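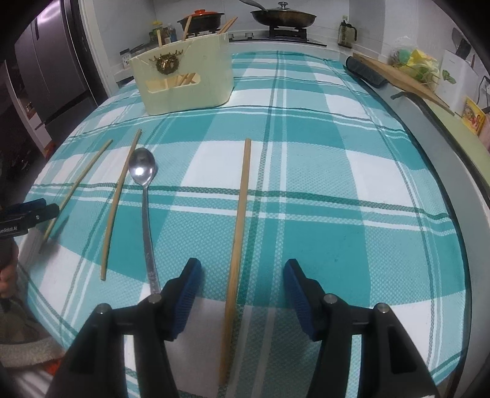

Chopsticks and a spoon on a kitchen counter, seen from the right-hand gripper.

Operators wanted: hand-held gripper comparison, January to March

Trendureck is looking for nine people to try out hand-held grippers in home kitchens and help us compare two sets of finger pads. The work is part-time and paid by the session. You do not need a technical background.

What the work is

You hold one gripper in each hand and do ordinary kitchen tasks with them: picking up chopsticks and spoons, putting them in a holder, moving light dishes. Each task is repeated with both sets of pads, ridged and smooth. Thin items are the main interest this round. Our last round logged 984 grasps and had too few on chopsticks to say much about either pad.

After each block you fill in a short form on grip, hand strain and how well you could see the fingertips. Written comments count as much as the scores.

Sessions

Each session runs 40 minutes, with a break halfway. We ask everyone to complete 21 sessions, usually two or three a week. Morning sessions start at 9:30 a.m. Evening slots are limited and go to people with daytime jobs first.

Sessions take place in your own kitchen or in the test kitchen at Vikgate. If you use your own, we need a clear stretch of counter and a table or counter cloth with some pattern on it. The stove must be off while you record. Please put away mail, photos and anything else you don't want on video.

Who can apply

You should be 18 or older, able to use both hands comfortably, and fine with standing for a full session. Left-handed applicants are welcome; we had only one last time. Tell us if you have had a wrist or shoulder injury in the past year.

Training is one afternoon at Vikgate with Ona Uibo and is paid at the session rate. Equipment is lent to you and stays ours.

How to apply

Send a few lines about yourself and your weekly availability to Padmavathi Varma, Trendureck operator desk. Questions about the pads or the recordings go to Hélder Rebelo. No résumé needed. We will reply to all applicants before the end of January.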